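Zekstead opens parcel sorting room for small returns

Zekstead has moved its small-parcel returns work out of the shared loading bay at Clokilton and into a room on the ground floor of the same building. The change took effect on Friday. It covers phones, chargers, headsets and other light goods sent back by customers of the online shop Jollonix. Large items, including anything that needs two people to lift, stay at the loading bay.

The company handled 2,618 small returns through the bay last quarter. Most were opened on the floor or on top of other cartons, and a share of them were separated from their paperwork before they could be logged. Zekstead says it traced 76 cases in which an item reached the shelf without its shipping label. Those items had to be matched by serial number, a job that took about 70 minutes per case.

Under the new procedure each parcel is opened on a folding table in the middle of the room. The outer carton is cut along the tape, emptied and pressed flat with the label left on and facing up. The retail boxes are placed on the table next to it and stay closed until the label has been read into the log. Only then is the carton taken away for recycling. One parcel is worked at a time, and the table is cleared of packaging before the next is brought in.

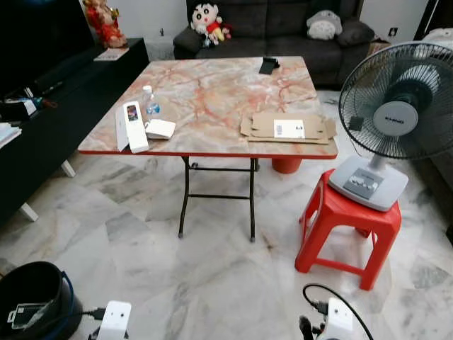

The returns table at Clokilton, with a flattened carton and its shipping label on the right side of the top.

The room was fitted out with ordinary furniture. It has a tiled floor, a sofa against the wall and a standing fan set on a plastic stool beside the table. Zekstead considered a fixed workbench but decided on a table that can be folded and put away when the room is needed for other purposes. A bench would also have required a change to the lease.

Lighting and power were left as they were. The company plans to add a desk lamp for reading worn labels, and a second waste bin for tape and plastic wrap. Loose tape was the most common complaint during the trial, as it sticks to the underside of cartons and is carried back to the bay.

Retail boxes are sorted by seal. A box with an unbroken seal goes back to stock after the log entry. A box with a broken seal is opened and checked for the main unit, the cable and the printed guide. If any part is missing, the box is marked and held for 2 weeks while the customer is contacted. Empty boxes are treated as a separate category and are no longer recorded as returns until the contents have been accounted for.

The log itself runs on software from Voicu, which Jollonix already uses for outgoing orders. Entries made in the returns room appear in the order record on the same day. Previously they were typed in from paper sheets, usually the following morning — later if the sheets were left at the bay.

Customers do not need to change the way they send goods back. The return address is the same, and labels printed before the move remain valid. Zekstead asks that the original label be left on the carton and that old labels from earlier deliveries be removed or crossed out. Parcels with more than one readable label are set aside and handled at the end of the shift.

The arrangement will be reviewed in November. Drop-off hours at the Clokilton counter are not affected.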